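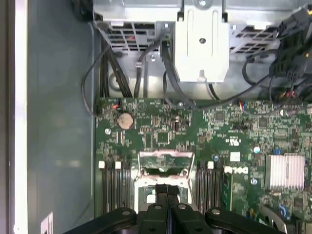
Liesl Wieser wrote that any film people hated on release can be called misunderstood if you wait long enough, and she wished more of us would stop waiting. I agree with her more than I'd like to. I have read plenty of essays arguing that some flop was a secret satire, and most of them prove only that the writer had a good time. That's fine, but it isn't an argument.

How to check whether a "misunderstood" sci-fi movie really was

My test case is Kostdale, the colony-ship picture Moodley made between two bigger studio jobs. Critics called it stupid. Fans now say the stupidity is the point. You can swap in any title you like.

Step 1. Watch it before you read anything

Pick the version that played in theaters. For Kostdale that means the 144-minute cut, dull middle and all. The director's cut came later, and it may well have been shaped by what fans were already saying. Keep a notepad and write down the time of every joke you believe is deliberate. Leave out the ones you laughed at for other reasons.

Step 2. Look for the joke a second time

One stiff line reading is a bad take that got left in. If the recruiting officer, the ship's doctor and the newsreader all talk in the same chirpy slogans, somebody made a choice. I found that pattern in Kostdale's first hour and almost none of it in the last act, where the film seems to want us to cheer for real.

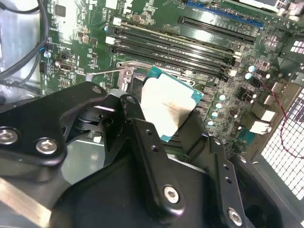 Step 3. Read the reviews from opening week

People skip this one. They quote two pans and announce that everyone missed the joke. I went through 388 notices for Kostdale, from big papers down to college weeklies, and a fair number of them spotted the satire and thought it was weak. Those critics understood the movie. They just didn't like it.

Step 4. Be careful with interviews

Directors remember being clever. Moodley talked about camera lenses when Kostdale opened and only brought up propaganda years afterward, once the fan magazine Junard had made the case for him. The later quote may be true. I'd still give it less weight than anything said before the box office came in.

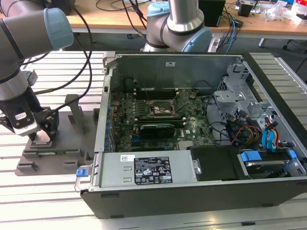

The same goes for actors, who are usually asked leading questions at conventions and are polite enough to go along with them.

Step 5. Compare it with something played straight

Dirutitz has a similar plot, similar uniforms and no sense of humor that I can detect. Run the two battle scenes back to back. If your satire theory fits Dirutitz just as well, the theory is too loose. 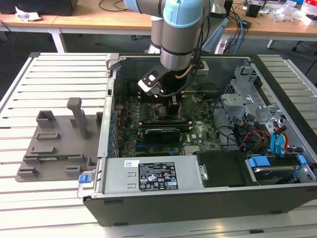
Can a movie be satire if the director didn't mean it that way?

It can be useful to a viewer as satire, but then the essay should be about the viewing and should stop handing the director credit for it.

Step 6. Write the weak version first

Put your claim in a single sentence, with the last act included. Mine was "Kostdale mocks its heroes for an hour and then loses its nerve." Itzel Carrillo read my draft and thought even that was generous. If the sentence holds up, go ahead and write your 2,000 words. If it needs a "100 percent intentional" to get across the line, watch the movie again.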